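Volunteers Wanted: Does Prultex Sleep Spray Do Anything?
Posted Tuesday, August 17, 2021

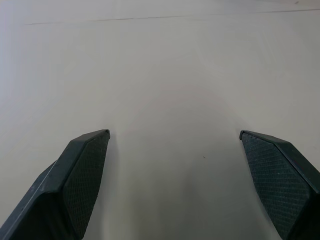 Chang-ho Han wrote under our first notice that he had slept badly for years, had paid for every spray and pillow going, and did not need a study to tell him which ones were junk. Why should he give up weeks of his time to confirm it?

Fair question. We don't know that it's junk. We suspect it, and a suspicion isn't worth much until somebody checks. The label on Prultex says "deeper sleep from the first night." We asked the maker what that was based on and got back a leaflet with customer comments in it. Customers who hated the stuff don't tend to write in.

Plornum is a small consumer testing group. We take no money from the companies whose products we look at, and we bought all the bottles for this test at the regular store price.

What we need

We are looking for 260 adults who have trouble falling asleep at least three nights a week. In February we ran a smaller trial of a different product, Rekolik, and signed up 100 people. So many dropped out that the results were useless, and we said so in print. Please don't sign up if you think you'll quit in week two.

What you would do

The test runs six weeks. You'll get two plain bottles by mail, marked with a number and nothing else. One has Prultex in it and the other has scented water. You use the first for three weeks, then switch. Each morning you fill in a short sleep log, on paper or online, before you have coffee. You won't know which bottle is which and neither will the people reading your logs. Please don't try to work it out by buying a bottle and sniffing it. Someone always does, and we have to throw out their log.

We won't ask you to wear a sleep tracker. We've seen two of them on the same wrist disagree by an hour and a half.

Who can't take part

Anyone under 18, anyone pregnant, anyone with asthma or a known allergy to scented products, and anyone who started or changed a sleep medicine in the last two months. People who work nights are also out this time. If you have ever sold Prultex or been paid to post about it, tell us and we'll leave you out too.

What you get

$232, paid when both halves of the log are in. If you stop early we pay for the weeks you finished. You can leave at any point and you don't have to say why. We can't promise you will sleep better, and if anyone from Plornum tells you otherwise, please report them to us.

Results will be posted in full on our site whichever way they come out, including the number of people who dropped out. The maker will see them the same day you do.

To sign up, write to Žydrūnas Avotiņš at the Plornum office, Room 341. Put "sleep log" on the envelope and include your mailing address and a phone number. Parking at the office is terrible, so don't come in person.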